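Minutes, Zidora Residents Against the Charge
February 23, 2019
Reading time: 2 minutes

Chair: Erdal Aydoğan. Notes: Bernd Bauerfeind (typed up same night, shout if wrong).

Started late, hall was locked. Last minutes agreed, one change, the letter went to the council's parking office and not to planning.

1. Petition

Now at 1283 names on paper. Online ones are separate and can't be added in, council wants a full address for each. Need 4000 for a debate in the chamber. Erdal thinks doable by August if we get the Akbulut estate properly covered. Long argument over whether people who work here but live outside can sign. Rules say yes if they give the work address. Bernd to check wording again, as the version on the website is old.

Sheets with no postcode are coming back. Please look before you take the board away from the door.

2. Council reply

Two pages, mostly says what the first one said. Permit charge stays "under review". No answer on where the money goes, no answer on carers' visits. Several people angry about this and said so. One resident from Niltik Road read out her own letter from the ward councillor, who says he is against the charge but voted for it in committee. Agreed to ask him straight out to come to the next meeting.

Freedom of information request to go in, asking for cost of the consultation and how many replies they got. Erdal has a draft. Keep it short or they will refuse on time grounds.

3. March

Route: from the Flokport gates, down Niltik Road, finish on the town hall steps. Police have the form but haven't signed it off yet. Stewards needed at both crossings, only one name so far. No megaphone past the health centre, we promised them that last time.

Argument about whether parties can bring banners. Vote taken, 14 for home-made only, 9 against. So home-made only. Anyone turning up with a party banner will be asked nicely to roll it up.

Wrap up warm, there is alot of standing about at the end and the steps catch the wind.

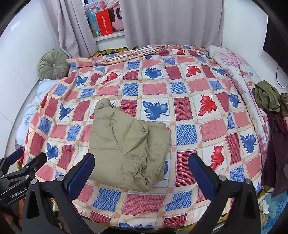
4. Leaflets

Printed 2 bundles, both gone. Remaining streets: the 801 homes on the list behind the Akbulut shops, none done yet. Split into four rounds, map to follow. Don't put them through doors with a no leaflets sign, we had complaints.

Wording for the new one agreed apart from the headline. "Pay to park at your own door" liked by most. Somebody wanted stronger, was told no. Translation into Turkish and Polish offered, gratefully taken up.

5. Money

Collection tins counted, enough for the next print run but not for the hall after that. Flokport social club may let us have their upstairs room free. Bernd to ask. Stairs are a problem for some, so ask about downstairs aswell.

6. Any other business

- Facebook group getting nasty. Posts naming council staff will be taken down, no warnings.
- Local paper wants a quote, Erdal to do it.
- Bins on Niltik Road, not our thing, pass on to the ward office.
- Who has the spare keys to the notice board?

Actions
Bernd: petition wording, room, leaflet map.
Erdal: FOI request, councillor, the paper, chase police form.
Everyone: one sheet each filled in by next time.

Next meeting same place unless the club says yes. Closed when they wanted the hall back.

Recent items
Permit charge: what the council letter says
Stewards still wanted for the march
Where to sign on paper
Minutes of the previous meeting
Niltik Road crossing, reply recieved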